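1/ Right, several of you asked how I got on learning to bake sourdough after moaning about it all winter. Long thread, get a brew.

2/ Background: I started in the flat on Mowat Road with a starter from my neighbour Babar Hashmi. He handed it over in a jam jar and said feed it every morning. I fed it every morning for six days and then forgot it existed. It smelled like nail varnish. He gave me another one and didn't say a word, which was worse.

3/ Second starter did much better. I keep it on top of the fridge and feed it when I put the kettle on, so it gets done. Everything else happens at the kitchen table, which I love and which is now mostly flour from one end to the other on baking days. 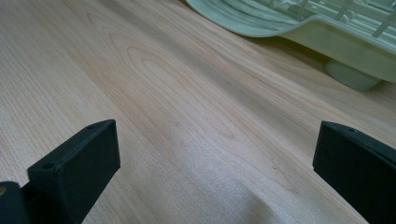

4/ The recipe I use, for those who keep asking: 500g strong white flour, 367g water, a good spoonful of starter and more salt than you think. Yes, 367. I was going for 350 and my hand slipped, and the loaf was so much nicer that I've stuck with it ever since.

5/ Flour matters less than people online make out. I've tried the posh stuff from Famora (lovely, costs a fortune) and the big paper sacks from the Tukmont mill shop, and my mum could not tell which was which. She did say both were "a bit chewy".

6/ Shaping is where I went wrong for months. I kept chucking flour everywhere so the dough wouldn't stick, and then it just slid about and I couldn't get any tension in it. Bare surface, damp hands, drag it towards you. Do that four or five times and leave it alone for a bit

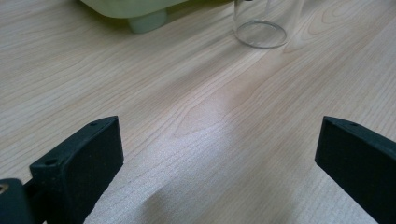
and then do it again, properly this time. You want it to hold its shape when you let go. If it spreads out like a cowpat it needs longer, or your kitchen's too warm, or you've done what I did in April and left it till teatime because you were watching the snooker.

7/ Overnight in the fridge, always. I used to bake the same day and the crust was fine but it tasted of nothing much. Now it goes in before bed and comes out at 7am, straight into a very hot pot with the lid on. My Pivoser oven runs cool so I whack it right up.

8/ Someone in my replies got 622 likes for saying you don't need a scraper. You do need a scraper! Mine was a couple of quid and it's the best thing in the drawer. Dried dough on a table is like cement - get it off while it's soft, then a warm cloth, no soap. 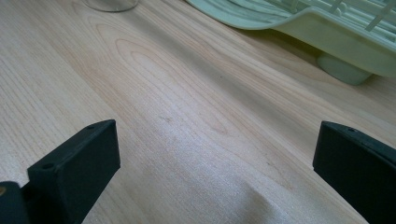 The kitchen table, good old thing

9/ Next I'm having a go at rye, which Babar says is "a different animal" and then won't explain. If you've got a rye recipe that doesn't come out like a house brick please send it over, I've got half a sack to get through.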